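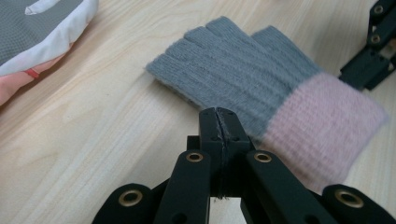

Re: Open day in Drirnport, is it worth the drive?

I went in September with the group from Zimmont, so I can answer most of this.

The earlier message said:

> Has anyone on the list been to the Preketti open day? We are 68 miles away and would bring 12 people. I want to know if they let you get close to the hand-held grippers or if you just watch a video. Also, do they work with cloth at all? Our interest is soft goods, mainly knitwear.

Yes, you get close. The demonstration is at a wooden table and you stand right beside it. Cloth was most of what we saw. One of the pieces was a fingerless glove in gray ribbed knit with a pink cuff. Fuzzy yarn is worth asking about if knitwear is your line. Gray fibers were stuck in the seam between the jaw tips, and the person running the table said they clean the jaws at every break.

They told us they had recorded 312 runs with gloves and other small garments by that point, and wanted more than 300 of them usable for training. I did not ask how they decide which ones to drop.

With 12 people you should ask for two groups. Six around the table is about the limit. The talk before it, by the Son project, is fine but long, and the slides repeat what is on their handout.

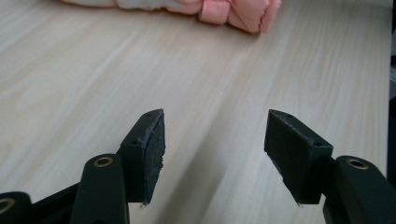
Jaws and pads

You asked off list about grip surfaces. The fingers are matte black with a textured black pad on each inner face. The pads had a rough surface and picked up bits of lint too. I asked what they were made of and was told they are still trying different materials.

Parking is behind the building. Doors open at 9:30 and the first demonstration is at 10.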